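Skunska Starter Bricks with Green Building Board

We've carried the Skunska bricks at Turnora for 15 years now, and they are still the set we reach for first when somebody asks for a gift that will really get played with! The colors are cheerful, the curved pieces make lovely little roofs, and the board keeps everything together.
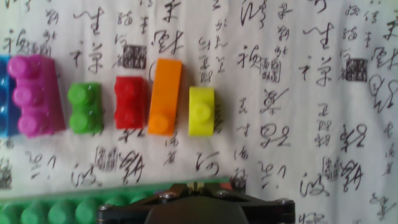
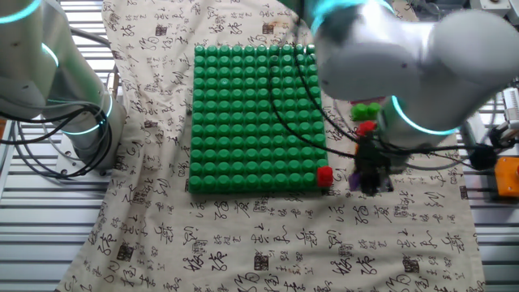 Bricks in assorted colors, and the green board.

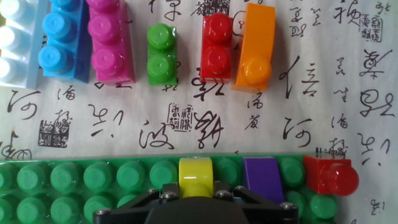
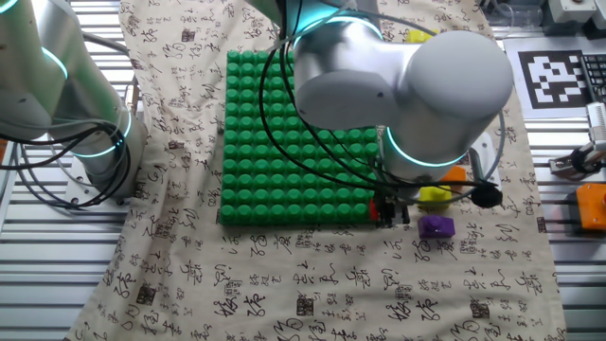
Extra boards are sold one at a time — handy if you have two builders at home. Orders in by 5 go out the same evening.

Item no. 1573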